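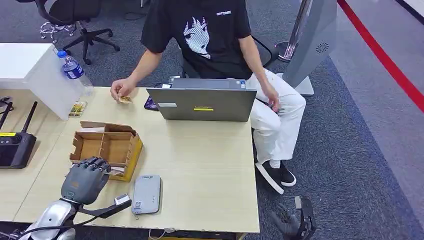
UNIT 3: SMALL BUSINESS OPERATIONS

Chapter 8
Keeping Track of Stock

Every business that sells goods has to know what it has, where it is kept, and what it cost. The goods a business holds for sale are called its inventory, or stock. A bakery's flour, a hardware store's hinges, and the packets of crackers in a break room snack bar are all stock. Keeping count of them is one of the oldest jobs in business, and many small firms still do it poorly.

In Chapter 7 you learned how a sale is recorded. This chapter looks at the goods themselves. You will learn how stock is counted, how a reorder point is set, and how the value of stock is carried into the accounts at the end of a period. The worked problems use the records of Tarar Supply, a wholesaler in the town of Golamstead that sells paper goods, snacks, and cleaning products to offices.

8.1 Why stock records matter

Stock is money in another form. When Tarar Supply buys 1000 boxes of envelopes, the cash leaves its bank account and sits on a shelf until the boxes are sold. If the firm buys too many, it may be short of cash when the rent comes due. If it buys too few, customers go to another supplier and may not come back.

Holding stock also has costs that do not show up on the supplier's invoice. These are called carrying costs. They include rent for storage space, insurance, wages for the people who move and count the goods, and losses from damage, theft, and spoilage. Food carries a further risk, as each case has a date after which it cannot be sold. Tarar Supply marks down its snack items in the last month before that date and writes off whatever remains.

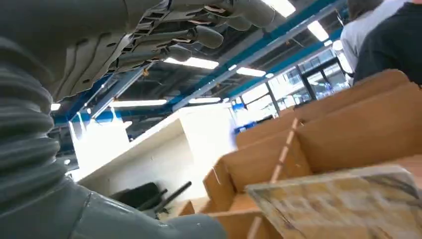
Running out has a cost too, called a stockout cost. It is harder to measure. The lost profit on one order is easy to work out, but the lost customer is not. A firm has to weigh the two kinds of cost against each other, and the balance is different for each product it sells.

8.2 Two ways to count

Under a periodic system, the business counts everything on set dates and does not track each item in between. The goods used or sold are found by subtraction:

Opening stock + purchases - closing stock = cost of goods sold

The method is cheap and needs little training. Its weakness is that losses stay hidden. If a carton goes missing in June, the records treat it as sold.

Under a perpetual system, the record changes every time goods come in or go out. The business can look up the quantity on hand at any moment. A physical count is still needed, as the record and the shelf drift apart over time. The difference between them is called shrinkage.

Suppose the perpetual record at the Cedcombe branch shows 24 cases of hand soap and the count finds 11. The shrinkage is 13 cases. Before writing them off, the branch manager should check for goods stored in the wrong place, deliveries entered twice, and sales that were never entered.

Many firms use both systems. They track costly or fast-moving goods item by item and count the rest on set dates. Storage affects the work either way. Small parts kept in divided boxes or labeled bins can be counted quickly, and a card with the item name and reorder point saves a trip back to the office.

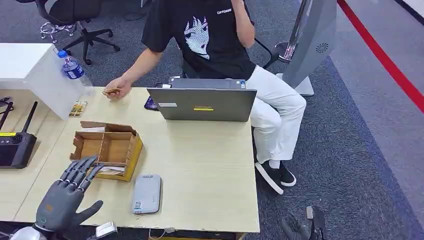 8.3 The reorder point

The reorder point is the quantity at which a new order should be placed. It depends on how fast the item sells and how long the supplier takes to deliver:

Reorder point = (daily sales x lead time in days) + safety stock

Lead time is the number of days between placing an order and receiving it. Safety stock is an extra amount held in case sales rise or the delivery is late.

Tarar Supply sells three cases of paper towels a day. Its supplier, Brollen, delivers in eight days, and the firm keeps a safety stock of 11 cases. The reorder point is (3 x 8) + 11, or 35 cases.

Key terms: carrying cost, inventory, lead time, periodic system, perpetual system, safety stock, shrinkage, stockout cost

Search this book Go

Filed under: Business Basics > Unit 3 > Inventory

Contact the publisher | Copyright and permissions | Back to top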